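You are here: Home / Reviews / Home health / Driltell upper arm blood pressure monitor

By Hakim Purba

My doctor asked me in October to start keeping a log of my blood pressure at home, twice a day. I had an old wrist monitor that never gave the same number two times in a row, so I bought the Driltell upper arm model from the pharmacy in Drosbridge. It cost $94. There are cheaper ones on the same shelf for $40, and I'll get to whether the extra money is worth it.

Setup took 5 minutes, and most of that was setting the clock. The batteries come in the box. The cuff goes on with one hand once you've done it a few times, and there is a printed line on the fabric that shows where the tube should sit against the inside of your arm. The cuff that comes with it fit me fine. My brother-in-law, Amirul Nugroho, has bigger arms and needed the large cuff, which is sold separately.

The screen is the best part. The numbers are big enough to read without my glasses, and it stays lit for a while after the reading is done so you can write things down. It keeps readings for 2 people and shows the morning and evening averages separately. That last feature is the one I use most, as my evening numbers run higher and the doctor wanted to see the difference.

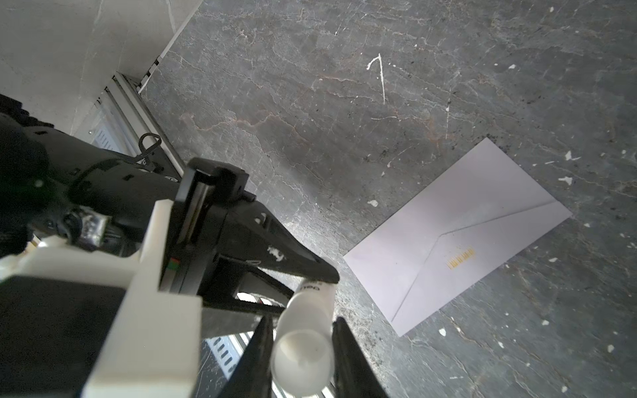 I took it along to my appointment at the Liem clinic and the nurse checked it against theirs. The top number was 2 points off and the bottom number matched. She said that was close enough for a home log. She also told me to sit quietly for 5 minutes before a reading with my feet flat, and that has made my numbers steadier.

Now the complaints. The pump is loud. If I take a reading at 6 a.m. it wakes up the dog. The carrying pouch is thin and the zipper already sticks. The phone app works, but it asks you to sign in again every time you open it, so I went back to paper.

Amirul has the Ferkent, one of the $40 models. It's quieter and the readings seem fine, but it stores one person's numbers only and the display is small and gray. If you live alone and see well, buy that one and save the money. For a couple sharing a monitor, I'd pay for the Driltell.

Four stars out of five. Replacement cuffs are available at the pharmacy counter if you ask.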